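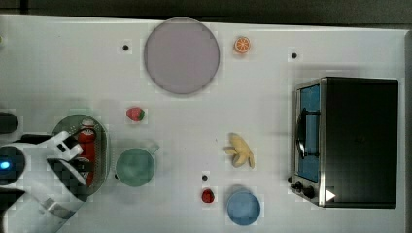 About Mandent

Mandent is a small cookery school in Pedcombe. We opened in December with one room, and we still have one room.

We don't believe most of what is said about learning to cook. We doubt that a weekend can change your life, and we have never met a "superfood" that did much a cabbage couldn't. If a course elsewhere promises you'll cook like a chef by Sunday, ask to see last month's pupils.

Our own course runs for 20 evenings and costs £995. That is a lot of money, and some people would do better with a library book and a sharp knife. Ring us first and we'll tell you if we think you're one of them.

We teach plain meals: soups, eggs, pies, fish, a decent gravy. There are no certificates. We looked into joining the Gremden scheme, which would have let us put a badge on this page for £234 a year, and could not find out what anyone checked.

Knives and aprons are provided. Parking in Pedcombe is poor, whatever the council's map says.

Page last changed Jul 18, 2025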